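Last changed 21/01/2020. Prices are for the Udeo office only; Rirkeck sets its own.

# Funeral plans and notices: questions we get asked

We are a small advice service. We don't sell plans, coffins or flowers, and we take no commission. If some of the answers sound suspicious, that comes from reading a lot of brochures.

## Do I need a prepaid plan at all?

Probably less than the adverts suggest. A plan fixes the price of some things, usually the firm's own fees. It often makes only a "contribution" towards the rest, such as the cremation fee or the burial plot, and a contribution can fall well short of the bill. Ask for the list of what is fixed and what isn't, in writing. If the salesman says it's all covered, ask him to put that sentence in a letter and sign it.

Savings in an ordinary account may do the job just as well, and your family can spend them with any firm they like.

## What does "from 811" mean on a price list?

It means that somebody, somewhere, might pay £811. On the list we were shown, that sum bought no service, no choice of day and no family present. Adding a hearse, a half-hour slot in the chapel and one following car took it past £1000 quite quickly. None of this is hidden exactly - it is on the back page, in smaller print.

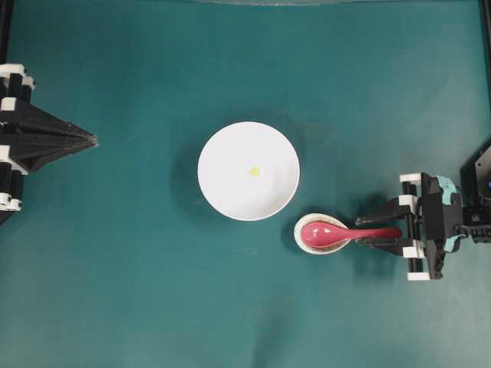

White bowl and saucer with a pink spoon, on teal.

## Must we use the firm that collected the body?

No. You can move to another firm, though you may be charged for the collection and for any days of care. People are often told that changing is "not really done". It is done. Telephone the second firm first and let them make the arrangements.

## Is embalming required?

Not for an ordinary funeral in this country. It may be needed if the body is going abroad. Some firms call it "hygienic treatment", a phrase that makes it hard to refuse. You may refuse it. If you are told you can't have a viewing without it, ask whether that is the law or the firm's own rule, and expect a pause.

## How much should a newspaper notice cost?

Whatever the paper thinks it can get. The Orellana charges by the line, and a notice of 71 words with a small cross came to more than the flowers in one case we handled. You can leave out the list of grandchildren, the poem and the phrase "peacefully, after a short illness" without anyone being less dead or less missed.

What you do need:

- full name, and the name people used
- date of death (age if you wish)
- place and time of the service
- whether flowers are wanted, and where donations go

Leave out the home address. An empty house with a published funeral time is an invitation to burglars.

## Are online memorial pages worth paying for?

We have doubts. Surer offers a page "for ever", and its terms say that for ever lasts as long as the company chooses to run the service. The free page is cleared after 5 years. If you do use one, copy the messages out and keep them at home. We'd trust a shoebox further.

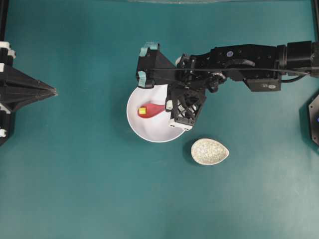

Thandeka Motaung wrote to us to disagree: "I paid for the page and I'd pay again. My aunts are in three countries and none of them could get to the service. They read the messages every night that week. Your shoebox wouldn't have reached them."

Fair enough. Our complaint is with the words "for ever", and that stands.

## Can we hold the service ourselves?

Yes. There is no rule that a minister or celebrant has to lead it. Check the length of your slot, and time the readings aloud at home, because everyone reads more slowly on the day. Crematoria can charge for running over and some do so without much warning.

## The firm says the price is only good until February. Should we sign?

Ask what happens in March. We have seen the same offer come round again with a new date on it, about as often as the clocks change.

## Who answers these questions?

Uriel Lucero reads the post and replies to most letters within a fortnight. Please send copies of bills and keep the originals.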